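3. Materials and Procedure

3.1 Choice of container

The study needed one container that every participant could pick up, fill, and carry without instruction. We looked at bowls, lidded boxes, paper bags, and baskets in two sizes. Bowls were dropped early. Participants in the Westuldale pilot tended to carry them with both hands, which left no hand free for sorting. Paper bags changed shape during a session and were hard to compare from one participant to the next. Lidded boxes raised a separate question about when people decide to close a container, and we did not want to mix that question with ours.

We settled on a small white plastic basket with an arched handle and slatted sides. The handle matters more than we expected. In the pilot, participants used it to lift the basket and also to pull it closer, turn it, and steady it with one finger while putting something in. The slats let a person seated at the table get some idea of what is inside without leaning over the opening. All baskets in the main study came from one order and were of the same model. Any basket with a cracked slat or a bent handle was taken out of use.

3.2 Table and surface

Sessions took place at a table in the Floldale rooms. The tabletop was covered with smooth white paper, replaced between participants. The paper had two purposes. It removed the wood grain and scratches that some pilot participants had used as guides when lining up objects, and it gave us a clean surface on which to mark the starting position of the basket in light pencil. The starting position was near the far edge of the table, at the middle of its width, so that reaching it took a deliberate movement. The pencil mark was kept faint because participants in the pilot returned the basket to any mark they noticed.

Lighting came from the ceiling fixtures only. Window blinds were closed during sessions. The wall behind the table was left dark, as it was when we took over the rooms.

3.3 Objects to be sorted

Each participant received 20 household objects on a tray to the left of the paper. The set included clothespins, spools of thread, teaspoons, erasers, and short lengths of ribbon. None was heavier than a full spool. Objects were chosen so that the whole set would fit in the basket if placed with care, but would rise above the rim if dropped in without any order. Noman Tarar assembled the sets and checked each against a printed list before and after use. A missing object was replaced with one of the same type.

3.4 Task

Participants were asked to put away whatever they would want to keep close at hand while mending clothes. They were told that they could leave objects on the tray and that there was no time limit. No mention was made of the basket's position or of how it should be held. We did not use the word "tidy," which in the pilot had led several people to empty the tray completely.

Each participant did the task twice. Between the first and second rounds there was a break of 5 minutes, during which the objects were returned to the tray in a new order. The basket went back to its starting position.

3.5 Coding of placements

Two coders worked separately from the session record. For every placement they noted where the object entered the opening (left of the handle, right of the handle, or directly under the arch), whether the other hand touched the basket, and whether the object was moved again later. The handle divides the opening into two parts, and the side of entry could be read in nearly all cases. Figure 2 shows the basket on the paper surface, with the lower end of a dark rod just inside the rim to the right of the handle.

Figure 2. Slatted basket with arched handle on the covered table. 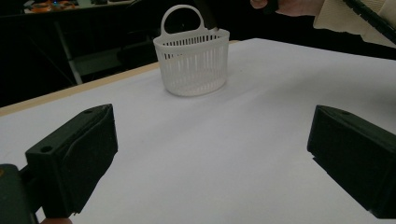
3.6 Agreement and exclusions

The coders agreed on side of entry for 85 percent of placements before discussion. Most disagreements concerned objects passed under the arch at an angle, where one coder recorded the side of the hand and the other the side of the object. The rule was then fixed in favor of the object, and the affected placements were coded again. Montserrat Tovar settled the remaining cases.

Sessions were excluded if the participant moved the basket off the paper before the first placement, or if the paper tore. Rounds in which a participant placed fewer than five objects were kept in the counts but left out of the comparison between rounds.

Related articles
Kitchen drawers and the order of everyday tools: a field study in Stockdale
Handles, rims, and lids: how people approach small containers
What stays on the tray? Sorting choices in home mending

This site uses cookies to remember your reading preferences. Accept all | Manage settings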